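Rastov hand unit

The Rastov hand unit is a hand-held gripper used in pairs to record manipulation tasks for training robot arms. A person wears or holds one unit in each hand and carries out ordinary jobs, such as opening a drawer or moving an object across a desk, while the position of each unit and the opening of its fingers are logged. The recordings are later used to train arms fitted with fingers of the same shape. The unit is built by Rastov and is normally sold together with Lutix, the tracking and logging software. This article deals mainly with its set-up, upkeep and repair.

Construction

Each unit consists of a grip, a finger carriage, two curved fingers and a marker cube. The fingers are moulded in pale grey plastic and carry black rubber pads on their inner faces. They are moved by a trigger in the grip through a short linkage, and a return spring opens them when the trigger is let go. A sensor on the linkage reports how far apart the fingers are.

The marker cube is mounted below the fingers. It is white, and its faces are printed with black-and-white square codes. Each face has a different code, so that the software can work out which way the unit is turned when only one face is in view. A small green light near the edge of the cube shows that the unit is powered and connected. Left and right units are mechanically the same but use different sets of codes and cannot be swapped without changing the software settings.

The first version, made for the Clellska workshop, had the cube on a stalk behind the wrist. It was often hidden by the user's sleeve and the cube was moved forward in the second version. The older type can be recognised by its longer grip and is no longer supplied with spare parts.

Setting up

A pair of units is set up in the room where it will be used. The lighting is switched on first and left as it will be during recording, as strong reflections can wash out the printed codes. Cables on the floor are moved clear of the standing area or taped down.

The units are then paired one at a time, left first. When the green light on the left unit is steady the right unit is switched on. If both are started together the software may give them the same number, and both must be switched off for 13 seconds before another attempt is made.

Finger travel is set with the fingers fully open and then fully closed on nothing. The closed reading should be within 2 counts of zero. A larger value usually means that a pad is not seated properly. The open reading varies slightly between units and is stored with the serial number.

The cube is checked by turning the unit slowly in front of the camera until each printed face has been read. Lutix shows a plain outline over the cube on the screen. If the outline lags or jumps, the camera focus is checked before anything is done to the cube. A short trial recording is then made. Pulling out a drawer is commonly used, as it brings both hands into view at different heights and turns the cubes away from each other.

Routine care

The pads are wiped with a damp cloth at the end of each session. Solvents are not used on them. Alcohol hardens the rubber and in time causes it to lift at the tip. The printed faces of the cube are cleaned with a dry cloth only. Scratches through the black squares cannot be touched up with a marker pen, the ink of which is shinier than the print and gives false readings under ceiling lights.

The linkage is greased after every 400 recordings. A very small amount of light grease is put on the two pivot pins through the slot in the carriage. Too much grease works its way forward to the pads.

Finger travel is checked weekly in regular use, and again whenever a unit has been dropped. The fixing screws of the cube are checked at the same time. A loose cube is hard to see by eye but shows up in the recordings as a slow drift of the hand relative to the objects it is touching.

Common faults

Worn pads are the most frequent fault. The wear starts at the tips, where thin objects are picked up, and leads to slipping. Pads are replaced in pairs. The old pad is peeled off from the base of the finger, the groove is cleaned out, and the new pad is pressed in from the tip downwards. Finger travel must be set again afterwards.

A slow return of the fingers is caused by dirt in the carriage or by a tired spring. The carriage is cleaned first. Replacing the spring means removing the grip shell, which is held by four screws, one of them under the label.

A flashing light points to a weak connection or low battery. If it goes on flashing with a charged battery, the plug between the cube and the grip is the usual cause. The plug has no catch on units made before the change of supplier and can be held with a dab of silicone.

A damaged cube is always replaced whole. Single faces are not supplied. The new cube must be registered in Lutix before use, and recordings made with the old and new cubes should be kept apart until the offset has been checked.

Records

The maintenance log at Gourlay, one of the larger users, lists 174 entries for its first year with the units. Most concern pads and finger travel. Replacement cubes make up a small share, nearly all of them after falls onto a hard floor, and the site later fitted wrist straps to all its units. Similar straps have been supplied as standard since.

See also

Fiducial marker
Parallel gripper
Hand-eye calibration

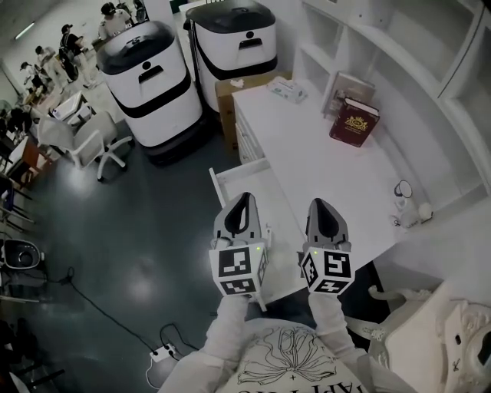 A pair of hand-held grippers with marker cubes, held over an open desk drawer and the front edge of the desk.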